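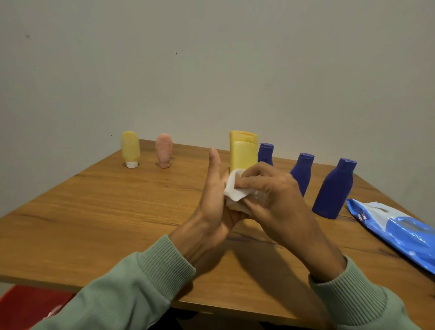

Wiping down a yellow bottle. The squeeze bottles at left are standing on their caps.

The outside of the bottle

Most advice on storing shampoo and lotion concerns what is inside the container. The outside gets less attention, although it is the part that is handled every day, often with product already on the fingers.

Residue on a plastic bottle is usually a thin film of surfactant or oil with dust held in it. Water alone moves the surfactant and leaves the oil. A pre-moistened wipe deals with both in most cases, provided the pressure is steady and the wipe is refolded once a face is loaded.

Kyu-ri Ra keeps the product shelves at Drornar, a guesthouse with 8 rooms and shared bathrooms on each floor. Every Tuesday she brings the bottles from one bathroom to a table and wipes them before they are refilled. Her log, kept since March, stands at 936 bottles. She expects to pass 1,000 before the current carton of wipes is finished.

Her order of work is fixed. The body is wiped first, from the shoulder down, with the bottle held upright in the free hand. The base follows. The cap is last, with a clean fold of the wipe run along the hinge line, where dried product collects.

"If you start with the cap you drag it down the sides," Ra says. "Then you do the sides twice."

Surface finish matters more than color. Smooth, glossy plastic releases residue in one or two passes. Frosted and textured tubes hold it in the low points and need short strokes in two directions. Molded ridges are wiped along their length. 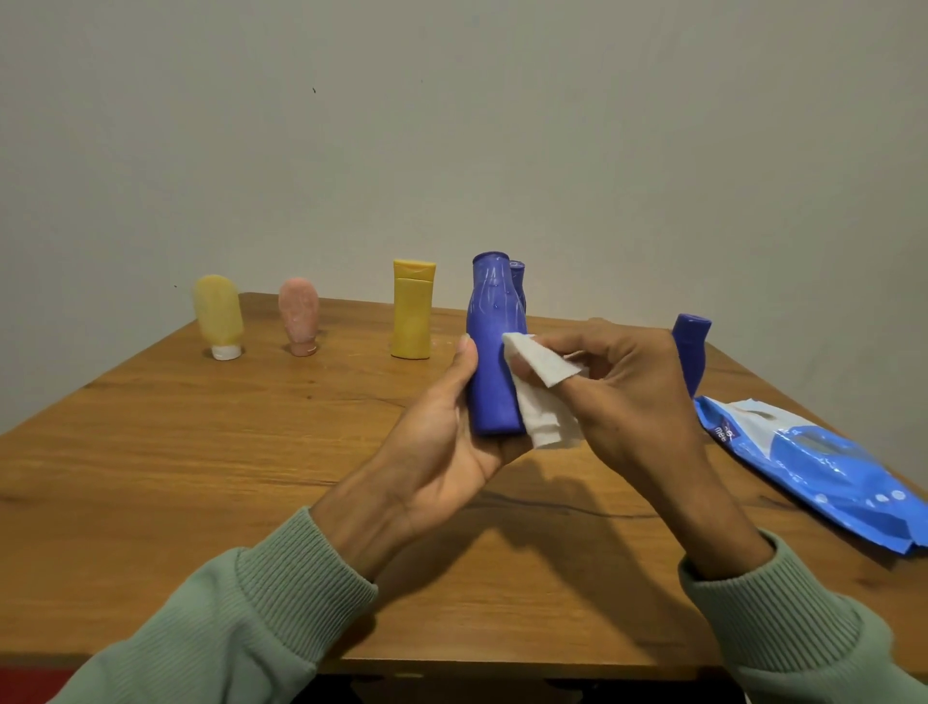 A blue bottle held upright in one hand, with the folded wipe against its front.

Moisture left by the wipe should be allowed to dry before the bottle goes back on a shelf. Ra allows 3 minutes in the open and longer in humid weather. Bottles put away damp pick up dust at the base and leave rings on painted wood.

Squeeze tubes can stand on their caps while they dry if the cap is wide enough and fully closed. A cap that does not click shut should be replaced at this stage.

Paper labels are the exception to most of the above. Wipe around them and blot the edges dry. Refill bottles with no label can be marked on the base in permanent ink once the plastic is dry.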